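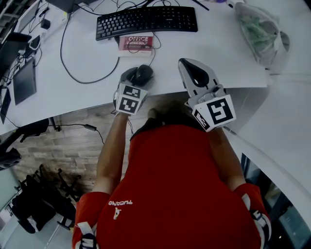
Signe Bergmann asked at the end of the previous lecture whether a policy trained on demonstrations from hand-held grippers can be trusted on an arm that took no part in collecting them. She pointed out that a person shifts the shoulders and leans over the desk freely, while an arm bolted to its base can do neither. The notes for this session take up her question.

Session 6. Learning from hand-held demonstrations

6.1 Method
The demonstrator holds one gripper in each hand and carries out desk tasks, such as moving a mouse or a book. Each gripper carries a marker cube with square patterns on its faces. From the known size of the patterns and the camera calibration, the position and angle of the gripper are worked out for every usable view. The policy is trained on gripper motion alone; the pose of the human arm is discarded.

6.2 The Drevell trial
Students should read the trial report before the seminar. The Groltbridge group recorded 300 demonstrations and kept 299 after checking the marker tracks — one was dropped when a cube could not be located for most of its length. The trained policy was then run on a fixed two-arm station.

6.3 Points for discussion
(a) A motion within easy reach of a person may lie outside the working range of the arm. Filtering such motions before training makes the data set smaller but safer to replay. In the Drevell data, 119 demonstrations contained at least one step of this kind.
(b) Marker tracking fails when a face is hidden or seen at a steep angle. State how short gaps should be filled, and when a recording should be rejected.

Written answers to (a) and (b), one page in all, go to Jawad Memon by noon on the day before the seminar.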